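Search this site Enter keyword Go

Robotics and automation news
Sostotow releases Jorko 2, planning software for robots that have to use both hands

08/11/2020
By the Sostotow press office, Stotitz

STOTITZ. Sostotow has released version 2 of Jorko, its motion planning software for two-armed robots. The new version plans both arms together, looks again before it grips, and will tell its operator in plain English why it has stopped. Version 1 also stopped, quite often, but kept its reasons to itself.

Jorko sits between a robot's cameras and its motors. It takes in what the cameras report, decides where each arm should go, and passes the result down to whatever controller the arm maker supplied. Customers have been using it for bench work such as sorting, hanging, unhooking and packing, where the objects are light, the shapes are awkward and the two grippers spend much of the day in each other's way.

That last problem is the main subject of this release. In version 1 the left arm was planned first and the right arm was planned around it, an arrangement the engineering team referred to as "manners". It worked well when the arms had separate business at opposite ends of a table. When both were wanted at the same small object, the right arm would wait for a gap, the left arm would finish, and the right arm would arrive in time to be of no use to anyone.

Jorko 2 treats the pair as a single problem. Each proposed movement is checked against the other arm for its whole length, including the forearms and the loops of cable that hang off them. The cables were a late addition. They had been left out of the model on the grounds that they were soft, a view that was revised in June after a morning spent freeing one from the furniture.

"We had a very elegant planner that believed robots were made entirely of straight bits," said Sumeya Endale, head of planning at Sostotow. "Every robot I have ever worked with has a wire hanging off it somewhere. We've now told the software about the wire, and it has taken the news quite well."

Thin things, dangling things

The second change is in perception. Jorko has always been comfortable with boxes. It was less comfortable with string, cord, tags, straps and anything else that moves when approached, and customers kept wanting it to handle exactly those.

The new release includes a module that follows thin, flexible objects through the wrist cameras while the arm is moving. Where the older software took one look from the head, made a plan and carried it out with its eyes more or less shut, Jorko 2 keeps comparing what the wrist sees with what the head promised. If the two disagree by more than a set margin, the wrist wins. The margin can be changed in the settings file, and the default is on the nervous side.

The module also keeps apart two questions that used to be muddled together: where the object is, and which part of it is worth holding. A loop of cord over a peg offers a great many places to grip, most of them unhelpful. Jorko 2 scores the candidates and shows the scores on screen, so that an operator who disagrees can at least see what they are disagreeing with.

Tested on Tamiru

The release was checked against Tamiru, Sostotow's in-house collection of tabletop tasks. Tamiru has 186 tasks at present and grows whenever somebody in the building finds a new household object the software dislikes. Its mug tree section is the best known inside the company and the least popular. A mug tree has a post in the middle exactly where one would like to put a gripper, pegs at different angles, and a habit of leaning when nudged.

Jorko 2 was run through 2659 logged attempts on Tamiru before release. The logs record the plan chosen, the plans rejected and the reason for each rejection, and they will be supplied to licence holders who ask. Sostotow is not publishing a single success percentage. Tamiru was written by the same people who wrote Jorko, and the company feels that setting one's own exam and then announcing the mark would be a little forward.

The tasks are run on an ordinary table, with ordinary clutter left in place. Etenesh Mekonnen, who looks after Tamiru, has resisted several requests for a tidier one.

"People ask if we could have a clean background, and of course we could," said Mekonnen. "Then we'd ship it to a customer with a window and a drinks can and it would fall over. I would like it to fall over here, where I can see it."

She added that daylight through the window had caused more failed plans than any object on the table, and that the blinds were now listed in the test notes as a variable.

It explains itself, up to a point

The third change is the one customers asked for most. When Jorko 2 cannot find a plan, it produces a short written report. Typical entries include "right forearm would meet left gripper", "target moved since last look" and "no grip found that I would recommend". The last was meant as a placeholder. The trial users liked it and it has stayed.

Reports can be read in the Jorko window, saved as text, or sent to an existing logging system. They can also be switched off, though Endale would prefer that they weren't.

"There are over 2000 lines of code in the part that writes the reports, and most of those decide what to leave out," she said. "The first draft told you everything the planner had considered. It was very thorough. One of our trial users printed it and used it to level a bench."

What has been removed

The Quick Plan button has gone. It was quick, and it produced a plan, and beyond that the company has little to say in its defence. Users who had built it into their routines will find a setting called "short search" that does something similar with the collision checks left on.

The spoken alerts have also been withdrawn. They were added to version 1 at the request of a single customer, who has since asked for them to be taken out.

Upgrading

Calibration files from version 1 can be read by version 2, but the wrist cameras will need to be calibrated afresh before the cord module will start. The process is guided on screen and involves holding a printed board in front of the gripper while the software asks for it to be moved slightly to the left. Saved task files carry over without changes unless they call Quick Plan, in which case Jorko will say so on opening and point to the line.

Existing licence holders can download the release from their account page. New customers may ask for a trial copy, which is the full software with a time limit. Training is offered at the Stotitz workshop and by video link, and the printed manual has been rewritten by someone who had to use the old one.

Work on the next release has begun. It will deal with handing an object from one gripper to the other, something Jorko 2 will attempt if asked but does not volunteer for.

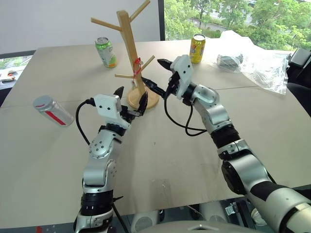
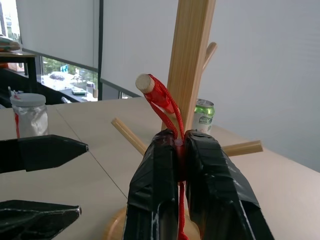
Two arms at the mug tree: the wider view over both arms first, the close view from the wrist second. Sostotow, Stotitz.

About Sostotow

Sostotow writes control and planning software for two-armed robots. It is based in Stotitz and makes no hardware, having once tried. Press enquiries should be sent to Etenesh Mekonnen through the contact form, marked "Jorko".

Comments

benchmonkey
Still on v1 here. Does the short search check cables as well, or only the arms? The release says collision checks are on but ours has two cables per side and I'd like to know before I re-do all the calibration.

P. at the packing end
Sorry to see the spoken alerts go. We'd got used to her.

Sostotow support
@benchmonkey Yes, cables included, as long as they are in the robot model. You can add more than one per arm, see the chapter on attachments.

benchmonkey
Ta. Found it. The manual is better.

gwrite
Any plans for a one-armed licence? We have the two arms but only trust the left.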